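The Repair Counter

by Valdir Araújo

1. The tower

The shop closed at six and it was ten till. Kolen still had his coat on. He'd had it on since lunch, the heater was out again and December didn't care.

The tower belonged to Mrs. Assefa. Twenty years of recipes, she said. Her husband's letters. Something about a tax thing. She'd carried it in herself, up the hill, in a shopping cart with one bad wheel, and she wouldn't sit down.

"Is it dead?"

"Don't know yet."

"You have a face like it's dead."

Side panel off. Screws in the saucer - no, one on the floor, leave it. Gray power supply up top with its white label, all that tiny print, the CE mark, the little square code. Green board behind. Wires coming down off it in a bunch, red and yellow and blue and black, curled up like they'd been stuffed in by somebody with a bus to catch.

Kolen knew who. He'd stuffed them in himself. Eight years ago, maybe nine, back when the sign still said Baltik Computers and Baltik was still alive to yell at him about it. Tidy your wires, boy. A customer might look.
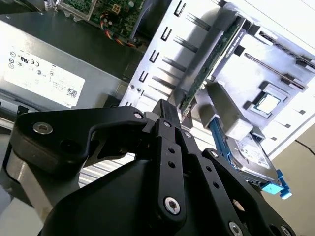
2. What Baltik said

Baltik said a lot of things. Never quote a price before you open it. Never tell a widow it's dead. Never eat over a motherboard, and he'd say that one with a sandwich in his hand.

He charged everybody 60 and then forgot to collect. When he died the drawer had almost 300 unpaid slips in it, and Kolen read every one, standing up, and then he put them back becuase what else do you do.

Mrs. Assefa's was in there. Her husband had signed it. Nice handwriting, slanted. Will pay after the Festurero.

That was the street party, the last one they ever held. It rained. Nobody paid for anything after it.

"Well?" she said.

"It's the power supply. I think. The drive could be fine."

"Could be."

"I have to try it on the bench."

She looked at the clock. She looked at him. Then she sat down, finally, on the box of old keyboards, with her purse on her knees.

3. The bench

In back, the ribbed metal wall and the cold coming straight through it. Baltik had taught him here, on the teaching board. Gray, tilted, everything laid out where a kid could reach. Processor in its square socket, the silver top shining so hard you had to squint. Two memory slots, slantways, nothing in them. And the hard drive in its bright blue caddy, white label, clamped down top and side.

Name it, Baltik would say. Again. Faster. What goes here? Memory. What happens with no memory? Nothing happens. Right, so don't lose it.

Kolen put his hand flat on the board for a second. Stupid. There was a lady wating.
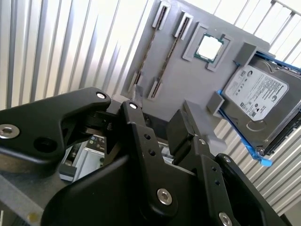
4. Ten past

He hooked her drive up on the long cable. Pressed the button. Counted, the way he'd been tought, out loud and under his breath.

A click. Then the whir.

"Mrs. Assefa," he called. "Come and look at this."

She came with her purse held out in front of her. The folders were opening on the old monitor, slow, one and then another. Recipes. Taxes. One with just his name.

"What do I owe?"

He thought of the slip in the drawer, the slanted writing.

"After the Festurero," he said.

She didn't answer him. She'd already pulled the stool over, and she was reading.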